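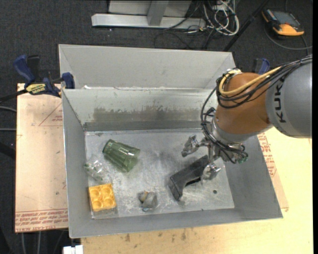
Progress report to the Walteo Fund
Desley Valley food waste collection trial, second report
21 Aug 2019
Prepared by Kátia Quintana, project manager

1. Where we are

The trial covers 1364 households in Desley and the lower part of Eder. Caddies have been delivered to all of them. The weekly round is running and the material is going to the composting site at Brallovmont under the terms set out in our first report.

I would describe the position as fair. The round works. Whether it does what the original bid said it would do is another matter, and I would ask the Fund not to read too much into the tonnage until we have a winter behind us.

2. Take-up

The bid assumed that most households would put a caddy out every week once they had one. I was doubtful about this when I inherited the bid and I am more doubtful now. A household that puts a caddy out once in a month has been counted as "taking part" in most of the published work the bid leans on, and our own first report used the same measure. I have stopped using it. In this report a household takes part if it has put a caddy out in at least three of the last four weeks.

On that stricter measure, 292 households take part. I know this will look poor beside the number in the first report. The two should not be compared, and I would sooner give the Fund the lower one now than explain a fall later on.

Take-up is better in the terraces behind Eder station than anywhere else, which I did not expect. The newer estate on the Desley side, where we spent the most on leaflets, is the weakest part of the round. I have heard several explanations for this (smaller kitchens, more people eating out, the hill) and have seen no evidence for any of them.

3. Weight collected

The total to the end of July was 3342 kilograms. This is the weighbridge reading at Brallovmont with the bins deducted. The crew's own estimates, made by eye at the kerb, came out a good deal higher and have been dropped.

Two cautions. The first weeks of any new round tend to be heavy as people clear out freezers and cupboards, so the early readings flatter us. And a wet week adds weight that has nothing to do with food. We had both.

The bid also promised a figure for food waste "avoided", meaning food that people stop throwing away once they see it in a caddy. I can't supply this figure. We don't know what these households threw away before the trial, as the bin survey planned for last December was cancelled and never put back in the diary. Without it, anything I wrote down would be guesswork.

4. Contamination

Brallovmont has turned away two loads, both for plastic bags. The site accepts paper liners and loose food only. Our leaflet said "compostable bags", which is what the supplier told us to print, and the site then explained that it does not take those either. The leaflet has been reworded and a sticker has gone on the caddy lids.

The crew now look under the lid before tipping and leave a card if there is plastic inside. The number of cards is going down. That may mean the message has got through, or it may mean the crew are leaving fewer cards on busy mornings. I rode with them on one round in July and saw plastic in caddies that were tipped anyway.

5. The schools work

Three of the five schools have had a visit. The children enjoyed it and so did the staff. The feedback forms are glowing, as feedback forms from schools always are, and I have not attached them. There is no sign yet that streets near the visited schools do better than the others. I would like to finish the remaining two visits, which are already arranged for the autumn term, and then stop unless the autumn readings say otherwise.

6. Money

Spending is within the grant overall, with movement between headings:

Caddies and liners: over by £2000. The second liner order was needed sooner than planned because the first was the wrong size for the caddy.
Collection round: on budget.
Leaflets and door-knocking: under, as the second round of door-knocking has not been done.
Schools: on budget.
Survey: unspent.

I ask the Fund to agree that the unspent survey money be used to cover the liners, with the rest kept back for a proper bin survey at the end of the trial. A survey at the end with none at the start is only half useful, but it would at least tell us how much food is still going into the ordinary bin.

7. Changes since the first report

The round has moved from Tuesday so that it no longer clashes with garden waste. There were complaints for a fortnight and very few after that.

The phone app mentioned in the bid has been dropped. It would have sent a reminder the evening before collection. The quote was high, and the only test we saw was carried out by the firm selling it. A fridge calendar costs pennies and has been sent out in its place.

The proposal to extend the trial to upper Eder has been put off. I was pressed to agree to it in June on the strength of the early weights and I am glad we waited.

8. What we will do next

Knock on doors in the Desley estate, with a short set of questions about why people don't use the caddy. Leaflets have had their chance there.
Weigh each half of the round separately, if the site can fit it in.
Finish the two school visits.
Agree a contamination limit with Brallovmont in writing. At present it depends on who is on the gate.

9. Decision needed from the Fund

Agreement to move the survey money as set out in section 6. The liner invoice falls due at the end of September, so a reply before then would be a help.

The next report will follow in December, with the autumn weights and the answers from the Desley doorsteps.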